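Betreff: Re: [Altgeräte] Bürorechner weiterverwenden - was lohnt sich noch?
15.01.2021 - von der Werkstattgruppe Okska

Hallo zusammen,

zu der Frage von letzter Woche:

> Wir haben aus der Auflösung im Dezember noch 18 Tower im Keller
> stehen, alle gleiche Bauart, ohne Betriebssystem. Lohnt es sich,
> die Geräte einzeln aufzumachen, oder gebt ihr so etwas gleich
> an den Verwerter? Und falls aufmachen: in welcher Reihenfolge
> geht ihr vor? Bei uns hat bisher jeder anders angefangen, und
> am Ende lagen überall Schrauben.

Aufmachen lohnt sich nach unserer Erfahrung fast immer. Wir haben im vergangenen Jahr 147 Rechner durchgesehen, und bei den meisten war nur die Platte defekt oder ausgebaut. Board, Prozessor und Speicher liefen weiter. An den Verwerter geben wir nur Geräte mit ausgelaufenen Kondensatoren oder verbogenen Kontakten im Sockel.

Zur Reihenfolge: Netzkabel ab, Einschalter ein paar Sekunden drücken, Gehäuse auf die Seite legen, Seitenwand abnehmen.
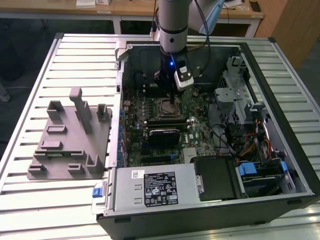

Dell-Board im liegenden Tower, Seitenwand ab, rechts unten der Laufwerksträger mit den blauen Laschen.

Mit den Laufwerken fangen wir an. Träger mit Kunststofflaschen lassen sich meist ohne Werkzeug herausnehmen. Die Platte bekommt sofort einen Aufkleber und geht zum Löschen, auch wenn sie angeblich schon leer ist. Dann kommen die Speicherriegel, die wir paarweise in Tüten stecken und mit dem Steckplatz beschriften. Eine Luftführung aus Kunststoff nehmen wir ab, bevor wir am Sockel arbeiten, sonst kommt man schlecht an die Halterung.

Den Prozessor lassen wir nach Möglichkeit drin. Wenn er heraus muss, dann bei gutem Licht und mit leerem Tisch daneben. Alte Wärmeleitpaste geht mit Isopropanol und einem fusselfreien Tuch weg, der Reiniger von Veneo tut es auch, kostet aber mehr. Den Bügel am Sockel bitte nicht mit dem Schraubendreher hebeln - so haben wir im ersten Jahr zwei Boards verloren.

Gegen das Schraubenproblem hilft ein Sortierkasten pro Gerät. Wir benutzen die flachen Kästen von Wikström, jedes Fach bekommt einen Zettel: Gehäuse, Laufwerk, Board, Netzteil. Der Kasten bleibt beim Rechner stehen, bis die Seitenwand wieder zu ist.

Bei 18 gleichen Geräten würde ich erst zwei komplett zerlegen und daraus eine Teileliste machen. Die übrigen gehen dann deutlich schneller. Die BIOS-Batterien könnt ihr gleich alle mitbestellen, nach so langer Lagerung sind die fast sicher hinüber.

Offen ist bei uns noch, was wir mit den alten Netzteilen machen. Wir haben einen ganzen Schrank voll und nehmen Vorschläge gern entgegen.

Viele Grüße
Werkstattgruppe Okska

Neuere Beiträge in dieser Liste
Speicherriegel testen, wenn kein zweites Board da ist
Re: Platten löschen - ein Durchgang oder mehrere?
Suche Netzteil mit langem Kabelstrang
Re: Re: Sortierkästen, Sammelbestellung
Abgabe: 237 Gehäuseschrauben, gemischt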